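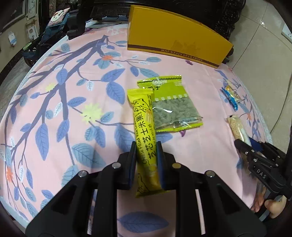
Cheese-filled rice crackers held in a black gripper at the round table with the pink cloth.

Snack table moves to Saturdays

The snack swap at Pultorton Hall has a new day. Starting Sat 10 April we will set up in the side room at 2:30 in the afternoon, after the language class lets out, and stay until the tea runs out or the hall has to be locked up. Thursday evenings were getting hard for families with school the next morning, and several of you asked for a weekend slot.

The rules are the same as before. Bring one or two packaged snacks that you grew up with, or that you buy now and would like other people to try. Leave them sealed until the swap begins. Individually wrapped things work best, such as the long rice crackers with cheese filling in the yellow wrapper. They can be handed out one at a time and whatever is left over goes home clean. Please no homemade food at this one. We have the potluck in May for that.

Hsiu-ying Yeh is making the label cards again. If the package is in Chinese, Arabic or any other language that not everyone at the table reads, tell her what it says when you come in and she will write a card in English. She needs the name of the snack and the main ingredients. Milk, peanuts, sesame, shellfish and wheat should always go on the card. Last time a bag of shrimp chips went around with no card at all, and we would like to avoid that.

Pei-shan Wan has asked us to say a word about the tablecloth. The pink one with the blue leaves is hers and it stays on the round table for every swap. It can be washed, but tea stains are slow to come out, so cups go on the side counter. There are 30 mugs in the cupboard under the window – use those before opening the paper cups.

The swap is free. A jar by the door goes toward tea and napkins. Up to 16 people can sit comfortably in the side room, and if more come we will open the folding door and use the main hall too. Children are welcome with an adult.

Anas Ezzat will be at the door from two o'clock and could use a hand with the chairs. If you need a ride from the Saltia side of town, leave your name on the sheet at the front desk by Friday noon. Kwan-ho Pan has room for three in his car and will bring people home afterward.

The next swap after that will be in May. Cheuk-hei Huang would like to do salty snacks only for that one. Let him know at the table if you have a preference.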